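Grain-free dog food: your questions, answered with a raised eyebrow

By Hằng Lương
December - 2 min read 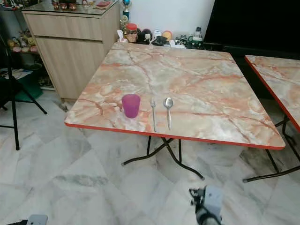 I get asked about grain-free food more than anything else, mostly by people who have already bought a big bag of it and want to be told they were right. I can't always oblige.

Is grain-free food better for dogs?

For most dogs I've seen no good reason to think so. A dog with a proven grain allergy is a different matter, but those are less common than the shelves suggest. Most dogs digest cooked rice or oats perfectly well.

The bag says my dog's ancestors didn't eat grain. Isn't that true?

They didn't eat dried peas out of a bag either. Take the grain out of a kibble and something starchy has to go in to hold it together, usually peas, lentils or potato. Grain-free doesn't mean low in carbohydrate, and I wish the packets were made to say so in the same size of lettering.

My dog stopped itching when I switched. Doesn't that prove it?

It might mean something. It might also mean that you changed the meat, or that the pollen season ended, or that the flea treatment kicked in. If you want a real answer, ask your vet about a proper elimination diet. It's dull, it takes weeks, and no treats are allowed unless they're part of the plan. Then you bring the old food back and see what happens. Few people fancy that last bit.

What about those hair and saliva tests you can order by post?

Save your money. I sent off 2 samples from the same dog under different names and got two different lists of things he mustn't eat. One of them included chicken, which he had eaten daily for years.

Is there a risk to the heart?

There have been reports of a heart condition in dogs on some grain-free diets, particularly ones heavy in peas and lentils. The cause hasn't been settled. I wouldn't panic over it, but I wouldn't wave it away on the word of somebody selling the stuff. If your dog tires easily, coughs or faints, see a vet.

What does "with beef" mean on the front?

Less than you'd hope. Rules vary by country, and a small word like "with" can let a maker off with very little. Turn the bag over. If it says 50% meat, check whether that was weighed fresh, because fresh meat is mostly water.

Do you recommend Tulwood or Rulix?

I've fed both and my dogs did fine on both. Tulwood costs more and has the nicer bag. Look for the word "complete" on either - "complementary" means it isn't meant to be the whole diet.

Are the Cikik dental chews any good?

My dog swallows them in two bites, so I doubt they spend long near his teeth. Brush if he'll let you, and count any chew as part of the day's food.

How should I change from one food to another?

Slowly, over a week or so, with a bit more of the new one each day. Go slower if his stomach objects. Keep the old bag until you're finished, as you may want to read the label again.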